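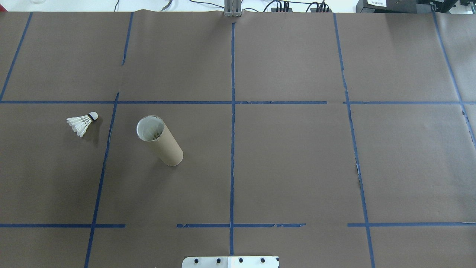
What do you need to turn an ordinary table into a gridded one?

A roll of brown kraft paper, a roll of painter's tape, a pencil, a long rule and enough patience to measure twice.

Object Drawing and Recording, session 3: the gridded table
Notes by Finlay Shearer, Wandmont evening programme

These are the notes I promised on Friday, tidied up a bit. Read them with your own sketchbook open, and have the Cellix sheet to hand (the one with the little boxes down the side), because I keep referring to it.

Covering the table

Cut the paper longer than you think you need. The roll in the cupboard is 1,000 mm wide, so on the bigger tables at Jatidside you'll want two lengths overlapped, with the overlap facing away from you so your sleeve doesn't catch it. Smooth from the middle outwards. I use my forearm, which looks daft but works better than my hands! If there's a curl at the ends, turn the sheet over and roll it gently the other way for a minute.

I like brown paper for this. White glares under the evening lights, and pale things vanish on it. On brown you get to see the outline and the shadow of something white without straining, and for a beginner that's half the drawing done.

Laying the lines

Mark along all the edges in pencil first. We're working to cells of 400 mm for the large objects and whatever suits you for the small ones. Then do the middle line, and only the middle line. Stand back, look at it from the end of the table, pull it up if it's off. Everything else gets measured from that one, so a wonky centre line will follow you about all evening.

Pull off a good long piece of tape, stick down the near end, hold the rest taut just over the paper and lower it. Please don't press as you go along, as it stretches and then creeps back. Tear the ends if you can't find scissors. A ragged end is fine, and so is a gap here and there, as long as you can see where the line would have gone. Several of you redid perfectly usable lines last time and ran out of drawing time (you know who you are).
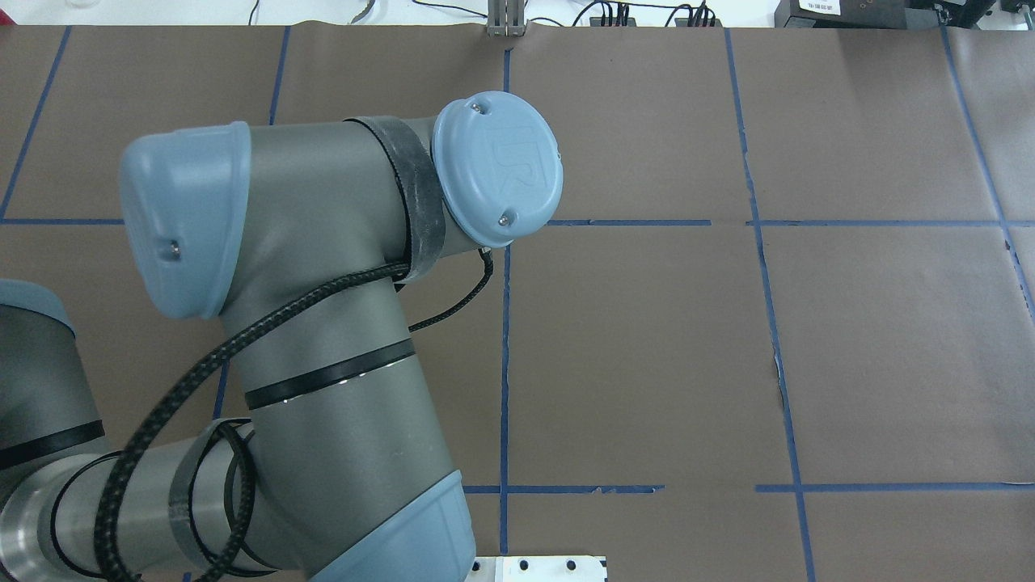
Once the lines are down, pencil a letter along one side and numbers along the next, very small and outside the cells. Sixteen is plenty for one table. Any more and people start writing the wrong cell on the sheet, me included.

Placing your object

One object to a cell to begin with. Put it down, let it settle the way it wants to, and leave it alone. Something like a badminton shuttlecock will always lie over on its side, resting on the cork and the rim of the skirt, and that's a lovely awkward angle to draw: a round end, a cone, and all those overlapping feathers going away from you. Don't prop it up to make life easier.

On the Cellix sheet, write down:
the cell
which way the object points (towards the wall clock, towards the door, whatever's clear)
where the light is coming from
the time you started

Then draw the cell before you draw the thing in it. I mean that quite literally, four light lines on your page, and check their proportions against the paper. We did this the long way round in Echeverría's exercise in session 2, with the string, and I think most of you will find tape a good deal kinder.

Feathers and other fiddly edges

Get the whole fan shape in first and count nothing. After that pick out two or three feathers nearest to you and let the others merge. Some 11 minutes is about right for a first go, then turn the page and have another.

Packing up

Peel the tape back low and slow, along itself. Paper that's still flat gets rolled and labelled for next week, and the scraps go in the tray by the sink.

For next time

Bring one small object that won't stand up on its own, a soft pencil and a rubber. Reading is the chapter on edges, up to where the glass bottles start.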